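Skasargate hand-held gripper kit, notes after our first stretch with it. Thread.

1/ We bought two sets from Bondent in December. Price was $1,323 a set with the hard case. Shipping was extra and took 20 days.

2/ Setup is easy. Charge it, pair it, open and close the jaws a few times so it learns its travel. The printed guide skips the pairing step, so use the PDF.

3/ We've been using ours in home kitchens, mostly picking and placing around the sink and counter. So far we have 354 recordings. We threw out 27 of them, nearly all from the first day, when we were moving too fast.

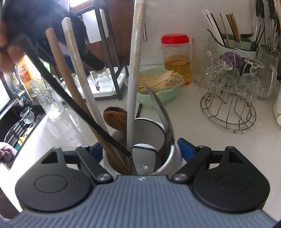 4/ Grip is good on handles and anything with a straight side. Thin metal is harder. Spoons and forks turn in the pads if you take them near the end, so go for the middle.

5/ Clear glass is the weak spot in the Pastach software. Tracking drifts when there's a lot of it near a bright window. Closing the blinds helped. Slowing down helped more.

6/ Weight is fine for an hour. After that Trilok Nishad and I trade off. He's left-handed and has no complaints about the handle.

7/ Support: one ticket about a failed upload, answered the next morning. The fix was a firmware update.

8/ Spare pads are sold only in packs of four pairs. I'd like to buy a single pair.

9/ We'd order it again for kitchen work. For small parts I'd look at the Ververidis one first. I haven't tried it yet, but the jaws are narrower on the spec sheet.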